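Home | Workplaces | Random article | Talk | Log in

Tea-room automation at Cadel

Tea-room automation at Cadel is the use of a two-fingered robot arm to clear and reset tables in the staff tea room of Cadel, a parts distributor based in Stasen. The system was supplied by Tsai, began work in October, and is generally known on site as "the arm", or by other names when it is holding somebody's lunch.

Background

Before the arm, tables were cleared under a roster pinned beside the fridge. Each of the 50 staff took a turn, in theory. In practice the roster was observed mainly by new starters, and the rest of the labour fell to Covadonga Requena, the office manager, who had never been asked to do it and was therefore considered very good at it.

Cadel had already automated its packing line, and management took the view that a firm whose cartons were handled by machine should not be paying an office manager to handle mugs. The warehouse staff took the view that management had never washed one.

Operation

The arm works in two shifts, at 10:30 am and after lunch. It sorts whatever it finds into three groups: crockery, rubbish, and property. Crockery goes to a rack, rubbish to a bin, and property to a tray at the end of the bench. The third group has caused most of the trouble. An unopened snack is property, a wrapper is rubbish, and a half-eaten biscuit has been the subject of 2 meetings.

Drinking glasses are slow work. Clear glass is hard for the cameras to judge, and a holder with a handle gives the arm more than one place to take hold, so it tends to pause while it makes up its mind. Staff describe the pause as thoughtful or maddening, depending on how long they have left on their break.
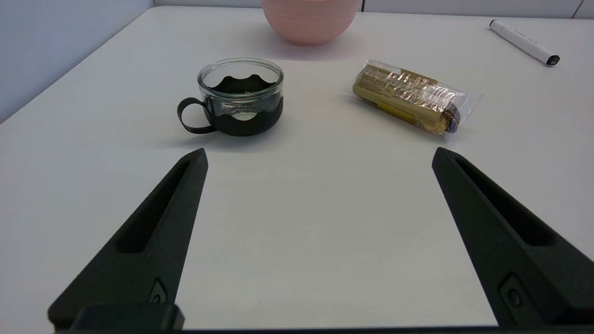 Effect on staff

No jobs were lost, a point the firm made often enough to worry people. Requena's hours did not change, but her work did: she now spends 30 minutes a day emptying the property tray, relabelling the rack and explaining to the arm's support line what a tea cosy is. Her position was retitled "facilities automation lead" and her pay went up one step, which she has called the only part of the project that ran on schedule.

Miyuki Sugiyama, a dispatch supervisor, kept a tally during the first 18 weeks and found that people were leaving more on the tables than they had under the roster. Tsai described this as strong user adoption. Sugiyama used a different phrase in her report, and it was edited.

Breaks have shifted as well. The room used to empty just before the hour. Many now leave before 10:30, having noticed that a cup put down for a moment is, from the arm's side, a cup put down.

Lostumness

"Lostumness" is a local word for the state of an item in the property tray that nobody will claim. It first appeared on a handwritten label and has since been adopted in the firm's cleaning procedure, where it is spelled two ways.

See also: Packing line (Cadel) – Staff roster – Unclaimed property

Comments

dispatch_dave: Can confirm the biscuit meetings. I chaired the second one. No resolution.

Marg T: We got one of these at my work and it's fine with mugs, hopeless with anything see-through. The roster was worse though.

nightshift: Article should mention it put my keys in the rack. They came out very clean.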